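Participants wanted for shirt folding, by hand and otherwise
Posted Nov 13, 2020 by the Tresach shared workshop

We are looking for 4 people to join Grokari, our long-running attempt to build a pair of arms that can fold laundry. The arms are coming along. The folding is a matter of opinion. What we need now is a great many good demonstrations, done by people with patience and two working wrists, using the hand-held grippers at our table.

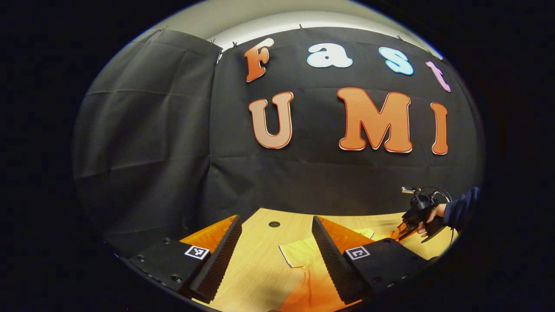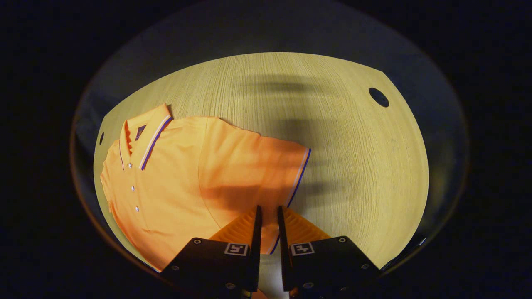 The work goes like this. You hold a gripper, you pick up a piece of clothing by a sleeve or a hem, and you fold it the way you'd want it folded if your mother were visiting. Then you shake it out and do it again. The target is 400 folds before the end of January, shared among the group, and we would like them to differ from each other a little. Fast is fine. Slow is also fine. Throwing the shirt is not fine, and we mention it only from experience.

What you'd be doing
Folding sessions of 30 minutes, with a break after each one. Your hand will ask for the break before you do.
Writing one line in the log per session: what you folded, what went wrong.
Tightening screws. They work themselves out. Bring your own opinions on thread locker, as everyone else has.
Helping with the arms on build nights, if you want to. There is a shoulder joint we call Osagie that needs rewiring and possibly an apology.

Who we'd like
You don't need to know how to code. You don't need to be good at laundry, and a couple of us would be disqualified if you did. Left-handed people are especially welcome - every fold we have so far leans the same way. You should be 18 or older, comfortable standing at a table, and able to make at least one session a week through January.

If you do code, we have a pile of work in the motion planner, which currently treats a collar as a wall. Please say so when you write, and we will try not to sound desperate.

What you get
Tea, a key to the workshop for as long as the project runs, and use of the benches and the printer outside session hours. There's also $36 per person toward parking or bus fare, paid at the end, which is what was left in the budget after we bought the wrong motors. You may take home the parts from Flovedau, our previous arm, if you can carry them. Please take them.

How to join
Leave a note in the Grokari box by the Tresach front door, or reply through the contact form on this page. Tell us which hand you use, which evenings you're free, and how you fold a T-shirt. There is one wrong answer to the last part, and it involves a ball.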